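Give the Good Shoes a Shelf

I have been arguing with my family about shoes since October, and I'm going to settle it right now, in public, where they can't interrupt me.

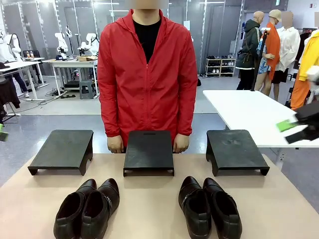

My position is that dress shoes deserve to sit up on something. A riser, a little bench, a stand, call it whatever you like. Sneakers can live in a heap by the door, I really don't mind, mine do. But a pair of polished black loafers that you wear to weddings and funerals and the one dinner a year where somebody makes a toast? Those should be lifted a few inches off the ground, side by side, toes facing the same way, like they matter to you.

My brother-in-law thinks this is nuts. His loafers are in the bottom of a closet under a gym bag, and he says they come out looking fine. They do not come out looking fine! They come out with that sad dent across the toe and a gray fuzz over everything, and then he rubs them on the back of his pants in the parking lot and thinks we can't tell.

I bought my first riser at a Skotent clearance sale, back when I was in the apartment over in Paterson. It was 6 dollars, plain black, a flat top on short legs, and it was the ugliest thing in the store. I figured I'd put a plant on it. The plant died (they all do) and one night I came home late, kicked off my good shoes, and set them up there because it was the nearest flat surface. Next morning I walked past and thought, well, look at that. They looked like shoes in a shop window. I've had a soft spot for these things ever since, and I now own four, which my family brings up at every holiday.

Now, I'll be fair. Black was a mistake. Anyone who has owned a matte black anything knows what I mean. It shows dust if you so much as think about dust, and every scuff turns into a pale little line that you can't wipe off. I tried a damp cloth, I tried the foam stuff that Sasik sells for car dashboards, and I got a streaky riser that smelled like a rental car. My sister has the clear plastic kind and hers look worse, with scratches all over, so I don't think there's a winner here. Just wipe the top before you put the shoes on it. That's the whole routine.

And please don't buy the fancy ones. Cideck has a set in its spring catalog for 80 dollars, and I stood in my kitchen reading the description out loud to the dog. It has a "curated footwear moment" in it. For 80 dollars I could get the heels replaced on every decent pair I own and still have lunch. Shoes want a flat place, a bit of air underneath and enough room that they aren't leaning on each other. A board on two bricks does that.

The complaint I hear most is space. I get it, I do. My hallway is so narrow that two people can't pass without one of them backing into the coats. But a riser doesn't have to take anything away from you! The boots and the kids' flip-flops can go underneath or in front, and you've made a second level where there used to be just floor. It's the same thing we all do with spice racks and nobody calls that fussy.

The other complaint, mostly from my mother, is that it's showing off. She grew up with one pair for church, kept in the box, wrapped in paper, box on top of the wardrobe. I love that and I understand it. But I've noticed that anything I put in a box stays in the box. I once found a pair of slip-ons I'd forgotten for so long that I'd bought another pair almost exactly like them, right down to the little buckle. If they'd been sitting out where I could see them I'd have worn them, and I'd have noticed the heel going before it went.

So that's my case. Take the good pair out of the closet tonight, wipe them down, and put them up on something for a week, even if it's a stack of old phone books. See if you don't reach for them more. My brother-in-law has agreed to try it with one pair, on the condition that I stop talking about it at dinner, and I've said I'll stop talking about it at dinner when the gym bag moves.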